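Forkwood Backup Scheduler for Website Administrators

30th October
By Saranya Krishnan

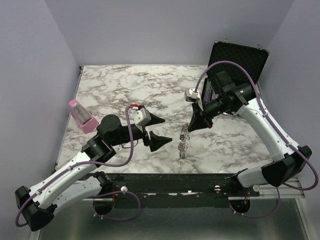

Two robot arms over a marble-patterned tabletop.

Forkwood Backup Scheduler is a plugin for organizations that maintain several websites from one account. It creates copies of the database, themes and uploaded files at set times and sends them to the storage location chosen by the administrator.

Version 8 replaces the former settings screen with a single page. Backup times may now be set separately for each site, and a failed transfer is attempted again after 15 minutes. Administrators receive a notice by email if the second attempt does not succeed.

The standard license covers up to 100 sites. Larger networks require the Bralberg license, which also includes restore logs and user roles. Both licenses are valid for one year and may be renewed from the account page.

Settings saved in earlier versions are carried over during the update. Customers who use the Nulham storage add-on should update the add-on first. Support for the old add-on ends in March.

Requests for volume pricing should be addressed to Zsófia Kocsis, Licensing. Please include the number of sites and the current license key.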